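Wanted: a patient person to help me sort and list my jewelry

Hi, I'm Tươi Hà, and I run a tiny secondhand jewelry shop called Zustura out of my spare bedroom. It started as a way to clear out my own drawers and then friends began handing me theirs, and now I have more bracelets and rings and odd little chains than one person can keep up with. So I'm looking for a helper!

The job is part time, two afternoons a week to begin with, and I'd like to have someone in place well before September, when people start thinking about gifts and I stop sleeping. You would be working with me at the table in the bedroom. It's a small room and we'll be elbow to elbow, so please be someone who can stand a bit of chatter (I talk while I sort, sorry in advance).

What you'd be doing: opening the bags people send in, untangling whatever needs untangling, putting like with like, and checking clasps. Then each piece gets a quick wipe, a photo and a few honest lines for the listing. If a ring has a scratch, we say it has a scratch. I have a backlog of 200 pieces that haven't been listed at all, and I'd love to see that number go down before my cousin Thắng Cù brings over the next batch.

I sort into shallow cardboard boxes, the kind you can see right into, and I keep the smallest things out on the cloth until I know where they belong. 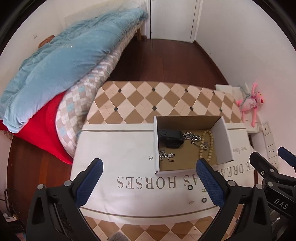

Chains are the slow part. A thin one with a charm will wrap itself around anything you put next to it, and pulling is the worst thing you can do. I use two pins and a lot of good light. If you've never done it, I'll teach you, and it took me an evening to learn. Beaded bracelets are easy, they only need laying out flat so you can look at every bead and feel whether the elastic is tired. Tiny rings and single earrings are where you need sharp eyes, especially on a pale tablecloth! I keep telling myself to buy a dark one.

You don't need to know anything about metals or stones. Henrik Bauerfeind comes by once a month to look at anything that might be real silver or gold, and until he has seen it we write "silver tone" or "gold tone" and leave it there. The oldest thing he has ever found in one of my bags was a brooch with 1939 scratched on the back, and I still get excited thinking about it.

What I do need: steady hands, decent handwriting for the tags, and a phone or a laptop you're comfortable typing on. You should be fine with sitting for a couple of hours -- we do stop for tea. Please no strong hand cream on work days, it leaves a film on the shiny pieces. And if you drop something, say so right away and we'll both get down on the floor and look for it.

Pay is by the hour, every two weeks, and we can talk about the rate when you come over. After your first 500 listings you also get to pick any piece you like from the shop and keep it. Tuấn Hầu, who helped me before he moved away, chose a very chunky bracelet and I was a little jealous.

If this sounds like you, write me a short note through the Zustura contact page by June 27, 2020. No formal resume needed. Tell me which afternoons you're free, and whether you've done any fiddly work before -- beading, sewing, model kits, fixing watches, anything like that. I'll invite a few people over to try an hour of sorting, and that hour is paid too.

Parking on the street is free after lunch, and the bell is broken, so please knock.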